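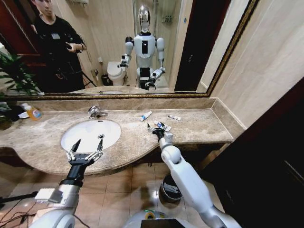 Figure 4.1 Vanity counter with oval basin, wall mirror and toiletries.

Housekeeping and Room Care
Wed 6 November
By Cristian Correa
Reading time: 4 minutes

CHAPTER 4
The Bathroom Vanity

The vanity is the surface a guest uses first in the morning and last at night. It collects water marks, toothpaste, hair and small packages, and it stands directly below a mirror that repeats every fault. For this reason the course treats the vanity as a separate unit of work, apart from the bath and the toilet, and gives it 2 class periods.

Students will learn to clear, clean and reset a vanity counter to the standard used at the Hillenley training residence. The method was revised in March after a review of 917 room inspection sheets. Marks left near the faucet and items returned to the wrong place were the faults recorded most often.

4.1 Sorting the Counter

Work begins with the loose items. In Figure 4.1, toothpaste and a small tube box lie near the basin, while a bottle with a white label stands at the far left end. Items of this kind belong to one of two groups: supplies provided by the house and property of the guest. House supplies may be replaced or removed. Guest property is lifted, the counter beneath it is wiped, and each article goes back where it was found. A closed box is never opened.

Plants are moved only if the leaves touch the mirror or hang over the work area. The wastebasket is emptied before any cleaning product is applied.

4.2 Stone and Its Care

Marble is damaged by acid. Vinegar, lemon and many bathroom descalers will dull the polish, and the damage cannot be wiped away. Use a neutral cleaner, such as the Tradby concentrate issued in class, diluted at 50 milliliters to the bucket. Wipe the backsplash first, then the flat of the counter, then the front edge. Curved edges require a folded cloth and a slower hand.

Jiang describes a second method for unsealed stone, which is covered in Section 4.5.

Key terms: backsplash, descaler, neutral cleaner, reset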